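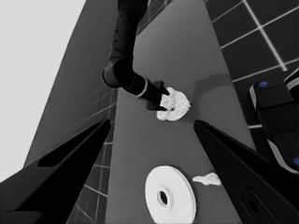 Image credit: Trarkasier

214 shares | 12 comments

About Welton

Welton began at a kitchen table in Bragança, with Sunita Holloway and her neighbor Gilmar Magalhães trying to work out how to talk to their kids about phones without the whole evening ending in a slammed door. They wrote down what they tried, good and bad, and passed it along to a few other parents at school, who passed it along to a few more, and before long there was a newsletter (a rather messy one, we admit!) and people we had never met were writing back to us.

These days we are a small company that runs workshops and writes plain guides for families about life online. Our letter goes out to 2,339 households each month, and we have worked with 33 schools, most of them middle schools, where the questions about group chats seem to start. We love those visits. The kids are funny and frank, and they usually know a good deal more than we do about whichever app everyone has just moved to.

Si-woo Do leads our student sessions and came to us after years of teaching seventh grade. Emerson Cordeiro looks after the parent evenings, which start at 6:30 and have been known to run well past nine, coffee and all. Jeferson Portela edits the guides and answers most of the mail, so if you have written to us and got a long, friendly reply with a book suggestion at the bottom, that was him.

Our best-known program is Erko, a 24-day family challenge in which parents and teenagers agree together on when the phones go away and what to do with the time. Grown-ups have to follow the same rules, and we hear plenty of grumbling about that! The next round opens in October, and families can sign up through their school or on their own.

We don't sell ads, and we don't share your address with anyone. Workshop fees and guide sales pay our bills. If you'd like us to visit your school, or you just want to tell us how things are going at your house, please do write.

12 comments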